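I spent most of July trying to teach a machine to stack cups, and I came out of it with opinions. The biggest one is that the people doing the showing deserve way more credit than they get.

At Condeck we had two ways to go. You could sit at a desk with the remote controls and steer the arm from there, or you could pick up a gripper, walk over to the table and do the job yourself. I started out on the remote side (it felt so futuristic!) and I was terrible at it. My wrist knew what to do and the controls kept getting in the way.

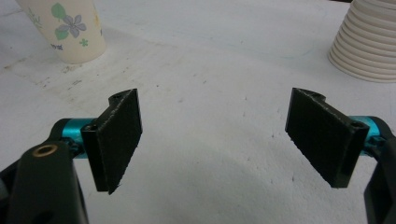

Doing it by hand won me over in 2 sessions. You feel slow and clumsy at first, sure, but it's your own clumsiness, and you can fix it. You start noticing choices you never knew you made, like how wide to open before you go in. With a flowered paper cup on one side of the table and a stack of ribbed white ones on the other, you have to decide which way you're coming from, and a nested stack of thin cups is a whole different animal from one standing alone. I'd never thought about that in my life, and I've had a lot of coffee.

My other opinion is less popular. I think we throw out too many bad tries. We recorded 2,032 runs and the first instinct was to keep only the pretty ones, the smooth reach and the clean grab. But I learned to drive from watching my dad miss turns and come back around, and I'd want a robot to see some of that too.

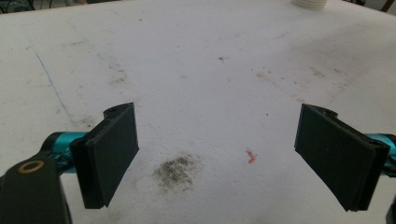
Virgil Olteanu wrote back that I was being sentimental about mistakes. A fumble only helps, he said, if the person recovers on purpose, and most of us just flail until something works. He'd rather have 60 careful runs from 3 patient people than a mountain of mine. I'd still keep the flailing, at least the kind that ends with the cup where it should be.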